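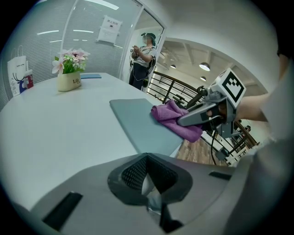 Tanui Fellowship in Land and Property Tax: Progress Report to the Trisden Fund

7 November 2021
By Jeptoo Kombo

Print this page | E-mail this page

The first group of Tanui fellows is past the halfway mark, and I'm very happy with where they are! We planned for 40 places and filled all of them. The fellows come from county assessor's offices, town planning departments and two land trusts, and most had never sat in a room (or on a call) with people who do the same job somewhere else. The calls regularly run over time, and we've stopped trying to prevent it.

Since our last report we have finished the second teaching block, on how land is valued separately from the buildings on it. Obadia Rotich taught it from real parcel records supplied by the town of Findik, with owners' names taken out. Fellows had to value 15 parcels each and then defend their numbers to a partner. The corner lots caused the best arguments. Obadia has rewritten the workbook to give them a chapter of their own, and the new version goes to the printer this month.

Hamisi Bakilana's public lectures have done far better than we hoped. The talk on vacant lots filled the library hall, with 55 people on the waiting list, so he gave it again the next evening. We would like to keep the lectures going next year and have put a line for them in the attached budget.

One part is behind. The history of the old Ridico land bank, which Josphat Athumani is writing, depends on deed books that the county archive has only just reopened to readers. He has drafts of four chapters and they read beautifully, but the chapter on the early land sales can't be written until he has been through those books. We are asking to move the delivery date for the full manuscript to January. No extra money is needed.

Spending is a little under plan because so much travel was dropped. With your agreement we'd like to put the unspent travel money toward small grants, so that fellows can try out what they've learned in their own offices. Several already have proposals written (one is a plain-language tax bill, and I wish my own town would send me one like it).

Idrisa Ndung'u joined us as fellowship coordinator and now handles all reporting questions. Please send the signed date change to him, and he'll return a copy with the receipts for the second block.

Print this page | E-mail this page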